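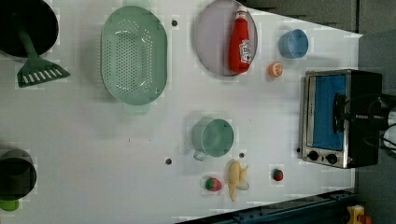 *Table of cell 2 from the overhead view, toy kitchen set on the white top.*

# Cell 2: setup, daily care and repair notes

Maintained by Remedios Esteban. Last full revision: 15 Jul 2021.

These are the notes for the people who run, clean or repair cell 2 in the Zistside room. They do not cover the training code or the format of the recordings, which are in the `grunley-logger` repository. If something in this file is different from what you find on the cell, please believe the cell, and then correct the file.

## Parts of the cell

| Part | Name in the logs | Remark |
|---|---|---|
| Arm | `arm_main` | Tornton, six joints, mounted on the long side |
| Gripper | `grip` | Two fingers with changeable rubber pads |
| Overhead camera | `cam_top` | Looks straight down on the table |
| Side camera | `cam_side` | On the short post, easy to hit with the elbow |
| Controller | `ctl` | In the cabinet, lower shelf |
| Table | - | White top, blue metal rail on the frame |

The small dark holes in the white top are part of the table. Do not fill them and do not put tape over them. In May someone covered two of them with white tape, and the table detection failed until the tape was removed.

## Object set

We use the Quintana kitchen list. The names below are the names that the logger accepts, so please write them exactly like this, with small letters.

```
pot_black
pot_gray
spatula_green
colander_green
plate_lavender
bottle_ketchup
cup_blue
mug_green
orange_slice
banana
strawberry_large
strawberry_small
toaster_oven
```

The start layout is free, with these limits:

- The toaster oven stays on the right side of the table. All the other objects can move between episodes.
- Keep the cords of the right side away from the area where the arm works.
- The spatula may start inside a pot. It may also start on the table.
- Pots and plates can be partly outside the overhead view. For `cam_top` this is accepted, but the task object of the episode must be fully visible.
- The peel of the banana can be open or closed. Write it in the field `variant`.

## Starting the cell

1. Check that the red stop button is released and that no person is inside the floor line.
2. Switch on the cabinet. Wait for the steady green lamp on the controller.
3. Start the driver:

```
ssh cell2
cd ~/grunley
./start_cell.sh --config config/cell2.yaml
```

4. Send the arm to the home position with `./home.sh`. Keep one hand near the stop button during this movement.
5. Open the camera page and look at both views. The blue rail must be visible at the bottom of `cam_top`.
6. Record one short test episode and play it back before you begin the real work.

If the driver stops with `E316`, the controller has lost contact with the gripper. See the repair part of this file.

## Daily care

Wipe the white top with a damp cloth at the end of the shift. The overhead camera sees every gray line that the rubber pads leave on it, and the older segmentation model takes these lines for objects. Do not use the strong cleaner from the workshop; it made the top of cell 1 yellow in one corner.

The pads of the gripper must be cleaned with alcohol and a paper towel. When the edge of a pad is round, change it. Smooth objects like the mug and the ketchup bottle are the first ones to slip, so if these two fall many times in one morning, look at the pads before you look at the software.

Check the screws of the camera post by hand. They should not turn.

## Calibration of the overhead camera

Make a new calibration after any of these: the camera was touched, the table was moved, the arm was taken off its base, or the reprojection error in the morning test is above the limit in `cell2.yaml`.

Take everything off the table, also the toaster oven. Put the calibration board flat on the top and run:

```
./calibrate.sh --camera cam_top --poses 6
```

The script moves the arm to each pose and waits for Enter. Do not lean on the rail while it takes the picture. The old file is saved with the ending `.bak`, and it is better to keep it until the next day.

## Repair

### E316, no contact with the gripper

Most of the time it is the plug at the wrist. Switch off the cabinet first. Open the wrist cover, take out the plug, look for bent pins and put it in again until it clicks. If the error comes back after one hour or two, the cable is probably broken inside, near the place where it bends behind the fourth joint. There are spare cables in the drawer with the Tornton label.

### Arm stops above the table and does not continue

Look at the joint temperature in the status page. At 85 degrees the controller stops the arm and writes only `hold` in the log, which is not very clear. Let it cool down with the cabinet on, so that the fan works. Then check the dust filter of the cabinet.

### Gripper closes but the log says `open`

The finger sensor has lost its zero. Run `./grip_zero.sh` with nothing between the fingers. When this does not help, the small magnet in the left finger may have moved. It can be fixed with one drop of glue, but leave the gripper off until the next morning.

### Strange colors in `cam_top`

The automatic white balance was switched on again after an update. Set `awb: false` in the config and restart the driver. With the automatic mode the lavender plate changes from gray to almost pink during the day, and episodes recorded like this need the tag `awb_bad`.

## Open points

- The side camera needs a stronger post.
- `home.sh` does not check for tall objects on the table. For now, please look yourself.
- The names `pot_black` and `pot_gray` are often exchanged in the old logs. Remedios is correcting them by hand, starting from the newest.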